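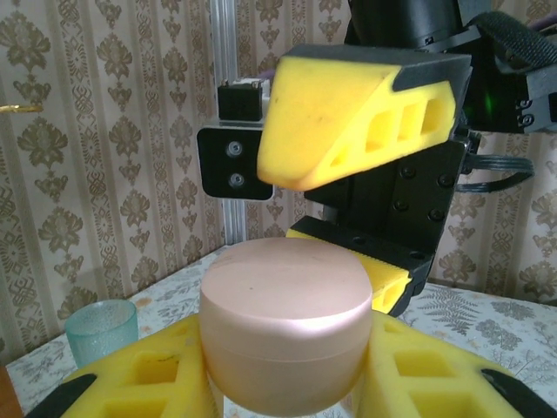 Fig. 1. A pale pink jar with a screw-on lid.

Handout 8: What the jar tells you and what the label leaves out
Consumer Claims, summer section
Instructor: Deok-su Choo

Read this before we get to the Urnov case. The reading is short but dense, and last year half the room confused "tested" with "shown to work," so go slowly over the second part.

1. Packaging as a claim

A container makes promises before you read a word on it. Thick walls suggest there is a lot inside. A satin finish suggests money. Soft colors suggest gentleness, and I have never seen a study that tied the color of a lid to how a cream behaves on skin. Companies know that shoppers connect the two anyway. Writers on marketing like to call this "brand language." I would call it a claim that can't be checked, and for our purposes that makes it weaker than a printed claim, however well it sells.

Watch for double walls. The outside of a jar and the space inside it can be very different sizes, and the only honest number is the net weight. If you are comparing prices, compare by weight. Ignore height.

2. Words that sound like evidence

"Clinically tested." Something was tested. You don't know what, on whom, against what, or how it came out. A product that failed its test has still been tested.

"Dermatologist approved." One dermatologist is enough to make the sentence true. Ask who paid.

"Up to 60% smoother." "Up to" sets a ceiling. One person out of the whole group could have reached it while everyone else saw no change. Also ask: smoother than what? Than before? Than with plain petroleum jelly? Than with nothing?

"Free from." Often free from things that were never in that kind of product to begin with.

"Natural." Has very little fixed meaning on a cosmetic label. Poison ivy is natural.

3. The Urnov case

Urnov sold a night cream on the strength of a home-use trial run by a contractor, Mindier. The trial had 22 people in it. They used the cream for 8 weeks and then filled out a form asking whether their skin felt "more cared for." Most said yes.

Problems, in the order I would raise them:

There was no comparison group. Anyone who puts any cream on every night for that long will probably feel more cared for.

The people got the product free and knew whose it was.

"Cared for" is a feeling. The ad turned it into "visibly renewed," and no one in the trial was asked about that.

The ad gave a percentage and put the number of people in tiny type.

Retamal, a competitor, complained, and then ran nearly the same kind of trial for its own cream in July. I would not treat either one as the good guy. The second trial did have a comparison cream, and the gap between the two creams was small enough that I wouldn't spend money on it.

4. What would change my mind

A trial where neither the users nor the people judging the results know who got what. A measure picked ahead of time. Results reported for everyone who started, including the ones who quit. I will take a dull result from a trial like that over an exciting one from a form.

For next class

Bring 2 labels from home. Copy out every claim word for word and mark each one as checkable or not. Then read the Fomholm chapter, skipping the section on perfume. It's out of date.

Comments

tessa_r: Does "fragrance free" count as checkable? My label says that and also lists a plant oil that definitely smells.

D. Choo: Checkable, yes. Write down both and bring it in.

Marlon: I think you're too hard on the user surveys. If the thing is supposed to feel nice, asking people if it feels nice seems fair to me.

D. Choo: Fair for "feels nice." The ad said "renewed."

guest: is the fomholm chapter the one with the soap ads or the one after

tessa_r: The one after.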